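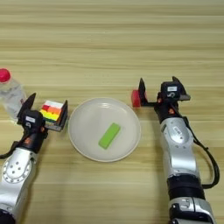
Figure 4-1. Plate-loading practice on the tabletop, both arms holding a piece, green block already on the plate.

Section 4. Your First Table Chore

If you have come this far, the two arms are bolted down, the cables have slack in them, and the Zitach control program starts without a red banner. Good work! Most people find Section 3 the tedious part, and from now on the machine gets to do some of the moving.

Before you begin, a word about what to expect. Folks who buy a Hillell two-arm station very often ask us on the first phone call whether it can do the dishes. It can't, and we would sooner say so in the manual than have you learn it with your good plates. What it can do, with some patience from you, is pick up small solid things that sit where it has learned to look for them and set them down on a plate. That is a real piece of a real chore (clearing a table is mostly picking up and setting down, after all), and it is a sensible place to start.

4.1 What you will need

A plain table with a matte top, at a height where both arms can reach the middle.
One round plate, light in color, with a shallow rim. Stoneware is fine later on. Start with something you won't miss.
Three small blocks or sponges in bright colors that differ from each other and from the table.
The Pattinasarany exercise file, which is already in the Lessons folder.
A chair for yourself, set back beyond the reach line you marked in Section 3.

4.2 Setting up the table

1. Wipe the tabletop. Crumbs confuse the grip sensors more than you would think.

2. Put the plate midway between the two arms. It doesn't have to be exact, but both grippers should be able to come down over the center without the forearms crossing.

3. Lay one block on the plate, near the middle. The exercise treats this one as already done and will work around it, and that makes a nice test of whether the machine is paying attention to what it sees.

4. Set the second block to the left of the plate and the third to the right, each a hand's width from the rim.

5. Run your hand along both cables from the wrist down. Each should make a loose loop that can follow the arm through its full travel.

CAUTION: Never shorten a cable loop with tape or a tie to make the table look tidier. A tight cable will pull at the wrist connector when the arm turns, and connector damage is not covered by the Hillell warranty.

Note: Drinks are best kept on another surface altogether. If you want a bottle on the table as part of a later lesson, use a capped plastic one and keep the cap on tight.

4.3 Running the exercise

1. Stand behind the reach line and choose Lessons, then Pattinasarany, then Plate Loading.

2. Set Speed to 61. The dial goes up to 200, and we know it is tempting, but please leave the upper range alone until you have worked through Section 6.

3. Press Home. Both arms will rise and pause. Wait for the steady tone.

4. Press Grip Left. The left arm reaches for its block, closes, and lifts a little way off the table. Then press Grip Right and let the other arm do the same.

5. Look at both blocks before you go on. Each one should sit between the fingers without sagging or twisting. If one looks crooked, press Release, straighten the block by hand once the arm has gone back to Home, and try again.

6. Press Place. The arms take turns, left first, so they don't meet over the plate.

7. When the steady tone returns, press Save Run. Give it a name you will recognize next month.

WARNING: Keep your hands behind the reach line whenever the tone is off. An arm that seems to be resting may only be thinking, and it will not announce itself before it moves.

4.4 If things go wrong

The block is dropped on the way up. Lower the Speed setting and raise Grip by one step. Soft sponges usually want two.

The block lands on the rim. Move the plate a finger's width toward the arm that missed, then choose Look Again.

The arm places its block on top of the one already there. The camera may be having trouble with glare. Close a curtain or turn off the overhead light and repeat from step 3.

Both arms stop and the tone pulses. They have come too close to one another. Press Home and check that the plate is still in the middle.

4.5 How much practice is enough?

More than you would like, we're afraid. Our bench at Dradlow saved 200 runs of this one exercise before we were willing to change the plate, and 3,000 before we tried it on a table somebody had really eaten at, with forks and napkins and a puddle of gravy. The gravy won. Forks are still hard, wet glasses are harder, and a person with a dishcloth will beat the station to the sink every time. We keep at it anyway, and we're always glad to hear from owners who have gotten further than we have.

For your own first week, aim for a handful of clean runs in a row with the blocks in their usual spots. After that, begin moving one block at a time, and only a little. When both arms can cope with that, go on to Section 5, Cups and Bowls.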